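**Notebook - sim package review, February**

Started 9:40, second session on the Nisix trial. Carrying on from the install notes on the previous page, so the driver problem isn't repeated here.

Recap for anyone picking this up cold: Nisix is the household scene pack we have on trial from Stadero. It plugs into the simulator we already run and supplies furnished rooms, loose objects and a task generator for two-armed mobile robots. The question for us is whether it is worth paying for or whether we keep building rooms by hand. The quote is for 2000 scene seeds on one workstation license. Updates are included for the trial version only, and I have asked for that in writing.

Setup today:

- robot model: our own two-arm mobile base, imported last session
- room set: Chiba (the bedroom set)
- task family: table clearing, one object per episode
- batch: 200 episodes, seeds starting at 1110
- domain randomization on for object placement and surface materials, off for lighting

Import held up after the restart. Joint limits were right, but the gripper friction values had gone back to the package defaults. I put ours back by hand and saved a copy of the config as `chiba_grip_b`. Don't use `chiba_grip_a`, it has the old wrist offset in it.

First run died before the first episode because the object cache was pointing at the install folder and that folder is read-only for our account. Moved the cache to the scratch drive and it started. The manual has the setting under "Performance", which is a strange place for it. Took most of an hour to find.

Once it was running I stopped on one of the table layouts to look at the placement. The head view is what the policy gets, so I judged it from there and left the free camera alone.
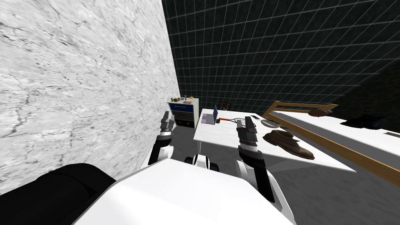
*Chiba set, head view. Both grippers open, right one next to the shoe.*

The placement is better than I expected. Objects sit on the tabletop without sinking in or floating, and the mix is odd enough to be useful - a laptop, a racket, a plate and a shoe on one table is not something I would have thought to build. The shoe lying on its side is good for us. Our hand-built rooms always have shoes flat on the sole, and the grasp planner has got lazy about it.

Less happy with the surroundings. The marble on the wall is a material pick I would not choose for a bedroom, and the background behind the furniture is a dark grid. For grasp work I don't care. For anything where the robot has to find its way around from camera input, I would want proper walls on every side. Need to check if the grid is a setting or if the set ships that way. I have put it in the question list for Stadero.

The racket is going to be a problem. Collision on the head is one solid hull as far as I can tell from the debug overlay, so nothing can close on the rim the way it would on a real one. The handle is fine. If we buy, we either restrict grasps to the handle or remesh it ourselves.

Lunch, then left the batch going with logging at the low level.

14:30 - batch finished. Three episodes were thrown out by the package's own validity check, all for the target starting out of reach. That is acceptable, but it drops them without writing the seed to the log, so I can't go back and look. Second item for the question list.

Frame rate was steady with both arms moving. Memory crept up through the batch and was released on exit. Not a worry at this size, would be for an overnight run.

Compared with Zoltelari, which we tried last year: Zoltelari's rooms looked more finished, but the robot import was painful and we never got two arms working together in it. Nisix took one session to get to the same point. I would take this one over Zoltelari even with the grid.

To do:

- send question list (background grid, missing seeds, racket mesh, update terms)
- rerun the same seeds with lighting randomization on
- compare grasp results on the shoe against our own room
- ask about exporting a layout so it can be edited and reloaded
- back up `chiba_grip_b` to the shared drive before anyone reinstalls

Trial key still valid. Workstation left logged in, simulator closed.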